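Forkdale Student Robotics Club
Progress report to the Jodport Learning Fund
Second report, fall term
Prepared by Joana Meireles, club lead

We use cookies to remember your settings and to see which pages are read. Accept all | Manage choices

Dear Armindo,

You asked for this one to be shorter than the first report and to have more in it about what the students are doing week to week. I can manage the second part. There has been so much going on since your visit in May that I had to leave out a lot (the poster night, the bake sale, the whole saga of the door badge), so please call me if you want any of it.

Where we are

The club now has 36 students on the list, up from the spring, and we've split them into teams that share the bench by rotation. The project you funded is the sorting challenge. Each team has to teach the arm to pick push buttons of different colors out of a tray and place them where they're asked to go, using demonstrations the students record themselves. No team writes the motions by hand. They drive the arm through the task, save the run, label it, and train on it.

When I wrote to you last, we could record but we couldn't do much with the recordings. Half of them had no labels, and the other half had labels that made sense only to the person who typed them. That part is fixed! The students wrote their own one-page labeling guide in September and they are strict about it, much stricter than I would have been. A run without a color, a start position and a result doesn't get saved to the shared folder.

As of our work day on Sat 12 November we had 697 labeled runs in that folder. Our target for the whole term was lower than that, so we're ahead, and the teams know it.

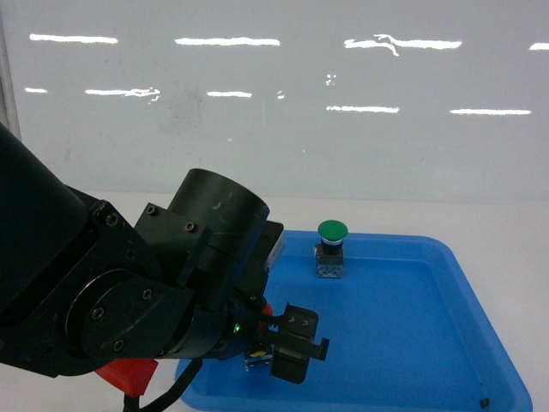 The first skill everyone learns is the slow approach. New drivers want to rush down and grab, and then the button tips over or shoots off to the side and they have to set up again. So the older students came up with a rule: come down straight, stop, look at the wrist view, then close. It adds a few seconds to every run and saves minutes over an afternoon. Drivers who follow it have far fewer spoiled runs, and the training results from those sets are better too, with less wandering near the end of the motion.

We also changed how students take turns. Before, one person drove for a whole session while the rest of the team watched and got restless. Now there is a driver, a resetter and a note keeper, and they trade places after every few runs. The quieter kids have really come forward under this system. One of our ninth graders hardly touched the controls last spring, and now she is the one the others call over when a grasp keeps slipping.

What the cameras taught us

The biggest surprise this fall was how much time went into camera views. We record from more than one angle, and the students assumed the wider view would do most of the work. Then one team trained a version that leaned on the close-up view, and it lined up with the caps much better. That started a friendly argument that lasted three weeks and produced some of the best notebook pages I've seen from this group.

They looked closely at what each view gets right and wrong. Close up, a cap can fill a big part of the picture and go soft, and something behind it can disappear completely. Shiny surfaces give back the ceiling lights. A student who had never thought about glare now has strong opinions about it (and will share them with you, at length).
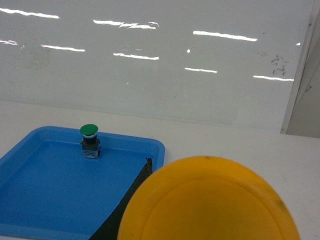
Close-up camera view of the green push button standing in the blue tray.

The students decided to keep the glare in the training runs for now. Their thinking is that a policy trained only under perfect light would fall apart the first time somebody moved the bench. They do plan a side-by-side test, with one set recorded under the usual lights and one with half of them switched off, and they wrote the plan themselves. I've attached it as they wrote it, spelling and all.

Working with color

We picked push buttons for this project for a simple reason: they're cheap, they're sturdy, and the colors are easy to name out loud. The Goraddale team went further and built a small request screen, so that a visitor can choose a color and the arm goes for that one. It works well for green. Red and yellow get mixed up more often than we'd like when the buttons stand close together, and the team has been recording extra runs with crowded layouts to help with that.

The Lüthi team took the other road and left color alone until they had the grasp working well from all over the tray. I like having both approaches side by side. At the monthly show-and-tell the two teams compared results, asked each other hard questions, and then traded data, which was entirely their own idea.
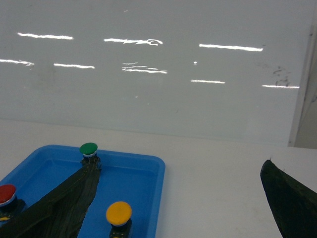
Do the students need to know how to code before they join?
Most of them arrive with no coding at all. They start with driving and labeling, and they pick up the scripts bit by bit once they have runs of their own that they care about.

I mention this because you asked me in May who the club is really for. We still take anyone who turns up and keeps turning up. This fall's group includes kids from the art room, two from the track team and one who came to wait for his sister and stayed.

Spending

The equipment line is nearly spent and went where we said it would: spare gripper parts, storage for the recordings, and push buttons. We ordered more buttons than we needed and I'm glad, as a few have been dropped. The training line is under budget because a parent with the right background gave us 3 Saturday sessions for free. I'd like to move what's left there into travel, so that both teams can go to the Jodport student showcase in the spring and not just one. I need your written okay for that before we book the bus.

The furniture line is closed. Getting storage right made a bigger difference than I expected. Setup at the start of a session used to eat into driving time, with people hunting for parts in backpacks and cupboards, and now everybody knows where to look and where things go back.

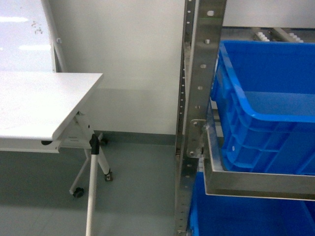

The white folding table and the steel rack with blue bins.

What hasn't gone well

We lost two weeks in October to a bad cable. It was an easy fix once we found it, but we suspected everything else first, and I'm afraid I led the charge in the wrong direction. The students have since written a checklist that begins with the cables.

Attendance dips badly in exam weeks, and I didn't plan for that in the schedule I gave you. I've moved the next milestone back by a week in the new version.

We also don't have a good way yet to score a run that half works. If the arm picks up the right button but sets it down crooked, one team calls that a success and the other doesn't, so their numbers can't be compared yet. They're meeting to settle it, and I've promised to stay out of the room unless they ask for me.

Next steps

Before winter break we want to:
- finish the lighting test and write it up
- agree on one scoring sheet for both teams
- record another batch of crowded trays, with red and yellow next to each other
- run the request screen with 5 visitors who have never seen it

After the break, the teams start on the second task, which is placing a button into a holder in the right direction. It's a good deal harder than sorting and they can't wait to get going. Several of them have already been sketching holders during lunch.

You're welcome at any session. If you come, plan to drive the arm yourself, as the students will insist on it and they will label your runs by the same rules as everybody else's.

With many thanks,
Joana Meireles

Attachments: lighting test plan, labeling guide, revised schedule, budget sheet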